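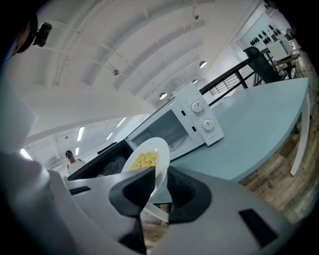 Pasta on a white plate, microwave door open.

Moving Astwood off the desktop: an interview with Auður Arnardóttir
By Bent Egilsson
17 February 2019
14 shares | 6 comments

Astwood was a desktop game for its first few years, and a fairly heavy one. Two to five players build canals across a shared map, move goods along them and pay each other tolls. The tablet version, now in closed testing, uses the same rules and the same maps. Very little of the code underneath is the same.

Auður Arnardóttir is responsible for most of the new code. She joined Ketilsson as a network programmer and took over the port when it was already under way. Her first decision was to stop work on the interface and go back to how the game stores its state.

"The desktop version saved everything," she says. "Every tile, every boat, the position of the camera, which panels were open. A late game was several megabytes. On a local disk that is fine. Over a phone connection, sent after every turn, it is a poor idea."

The new version stores a starting seed and a list of moves. Any device that has both can rebuild the position by playing the moves through in order. A finished five-player game runs to 639 moves in the longest case the testers have produced, and each move takes up a few bytes. The whole record is smaller than one of the game's icons.

The cost is that the rules code has to give exactly the same result on every device. Arnardóttir says this took most of the first winter. The old toll calculation used floating-point numbers, and two tablets of different makes could disagree on a toll by a very small amount. The difference was too small to show on screen, but it was enough to change which player came first in the turn order, and from there the two games went separate ways.

"We replaced all of it with whole numbers. Tolls are now held in hundredths of a crown and rounded down at one place in the code. Mikkel had to agree to the rounding, as it is a rule change, strictly speaking."

Mikkel Hjaltested designed the original game and still signs off on anything that touches the rules. He asked for a set of recorded desktop games to be replayed through the new code before he would accept the change. The team used 206 of them. In four, the final scores differed by a single crown. The winner was the same in all four.

"He was satisfied with that," Arnardóttir says. "He did want the four listed in the release notes, so they will be."

Matches between players go through Hudine, a small server program the studio wrote for the purpose. It doesn't know the rules of Astwood. It accepts a move, checks that it comes from the player whose turn it is, gives it a number and passes it on. Checking whether the move is legal is left to the devices.

I asked whether that leaves room for cheating. She says it leaves some. A modified copy of the game could send an illegal move, but the other players' devices would reject it and the match would be marked as disputed. The worse problem is hidden information. Each player in Astwood holds contract cards the others can't see, and if every device has the seed, every device can in principle work out the cards.

"So the card deck has its own seed, and that one stays on the server. Hudine deals cards when asked and knows nothing more about them than a number. It was an ugly exception to make. I had wanted a server with no game data in it at all."

Playing without a connection is handled separately. A player can enter a move offline and the game will hold it until the device is back online -- but only one move, and only if it doesn't involve drawing a card. Testers have asked for more. Arnardóttir isn't keen, given how often a queued second move would depend on something an opponent had done in between.

The computer opponent was the other large piece of work. On the desktop it was allowed as long as it liked, and on the hardest setting it could take most of a minute. The tablet version has a fixed limit of 300 milliseconds of thinking per candidate route, after which it takes the best result it has. Noboru Amano, who wrote the routine, reduced the number of candidates by having it ignore any canal that can't be finished within two turns.

"It plays a shorter game than it used to," Arnardóttir says. "It is weaker on the big maps. On Reldale it is about as good as before, I think, because there isn't room on Reldale for a long plan anyway."

Reldale is the smallest map and the one new players are given first. It is also the only map that fits on a tablet screen without scrolling. The others need the player to move around, and the team spent some time on what should happen when a finger comes down on a tile: whether it selects the tile or drags the map. The current build waits a short time to see if the finger moves. Some testers find the wait irritating. There is a setting to shorten it, two menus down, and she accepts that it should be easier to find.

Text size was another complaint. The desktop game prints toll values on the canals themselves, and at tablet scale these can't be read on the larger maps. They now appear only when zoomed in past a certain point. When zoomed out, the canals are shaded by cost, with a pattern option for players who have trouble telling the colours apart.

The closed test has over 2,000 people in it. Most came from the desktop version's mailing list, and Arnardóttir is cautious about what can be learned from them. They know the rules already and skip the tutorial, so the tutorial has had little use. Mogens Bundgaard, who runs testing, is setting up a second group made up of people who haven't played before.

Battery use is still higher than she would like. The map is redrawn in full whenever a boat moves, even if only a small part has changed. A version that redraws only the changed area exists and is faster, but it leaves marks along the edges of locks on some older tablets. She expects to have it fixed for the April build.

There will be no move between the desktop and tablet versions within a single match, at least at release. The desktop game would have to be given the new rules code first. "It is possible," she says. "I have it running on my own machine. The old save files are what stops us. People have games in there they have been playing for two years, and we can't turn a saved position back into a list of moves."

One option is to ship both sets of rules code on the desktop and let old games finish under the old one. Hjaltested is in favour. Arnardóttir would have to maintain both, and has asked for a cut-off date. They haven't agreed on one.

Contact | Copyright 2019 | Back to top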